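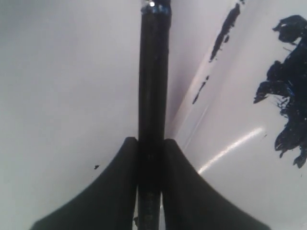 Jurwood 긴 자루 페인트 붓

그림 그리는 분들께 꼭 한번 쥐어 보시라고 권하고 싶은 붓입니다. Jurwood는 1998년부터 붓을 만들어 온 작은 공방인데, 저희 매장에서는 이 긴 자루 시리즈가 들어올 때마다 직원들이 먼저 한 자루씩 챙겨 갑니다(저도 벌써 네 자루째예요!).

제일 마음에 드는 건 역시 자루입니다. 어두운 색의 긴 자루가 아래로 갈수록 서서히 가늘어져서, 끝을 잡고 팔 전체로 크게 그을 때와 페룰 가까이 바짝 쥐고 세부를 다듬을 때의 느낌이 확실히 다릅니다. 이젤 앞에 서서 작업하시는 분이라면 한 걸음 물러선 채로도 붓질이 되니 무척 편하실 거예요. 책상에서 작은 종이에 그리실 때는 조금 길다 싶을 수 있는데, 그럴 때는 같은 시리즈의 짧은 자루를 추천합니다.

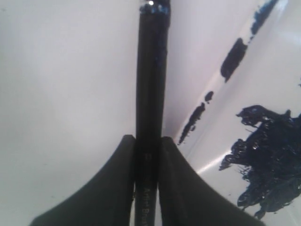 긴 자루의 윗부분. 반짝이는 띠에 푸른빛과 회색빛이 비칩니다.

아크릴, 과슈, 템페라에 두루 쓸 수 있습니다. 털은 탄력이 있는 합성모이고, 물감을 넉넉히 머금으면서도 획 끝이 쉽게 갈라지지 않습니다. 유화에도 쓰시는 분이 계시지만 용제에 오래 담가 두는 것은 피해 주세요.

제품 정보
품번: JW-58
자루: 긴 자루, 어두운 색
털: 합성모
용도: 아크릴, 과슈, 템페라
포장: 낱개 또는 교실용 묶음(200자루)

관리 방법
작업이 끝나면 미지근한 물과 순한 비누로 털 뿌리 쪽까지 씻고, 손끝으로 모양을 잡아 눕혀서 말립니다. 물통에 세워 둔 채 자리를 비우지 마세요. 자루에 묻은 아크릴은 굳기 전에 젖은 천으로 닦으면 금방 지워집니다. 저는 색이 묻은 자루도 나름대로 정이 들어서 그냥 두는 편이에요.

사용 후기
"넓은 면을 칠하다가 그대로 선까지 긋게 되네요. 손목이 훨씬 덜 피곤합니다." Soledad Montes
"학생들과 함께 쓰려고 묶음으로 주문했습니다. 한 학기 내내 썼는데 털 빠짐이 거의 없었어요." Danjuma Bashir

함께 보시면 좋은 제품
Rivera 아크릴 물감 기본색 세트
Fikero 붓 전용 비누
Jurwood 짧은 자루 페인트 붓

교실용 묶음은 주문 확인 후 따로 포장해서 보내 드립니다. 호수를 섞어서 주문하실 분은 주문서 메모란에 호수별 수량을 적어 주세요.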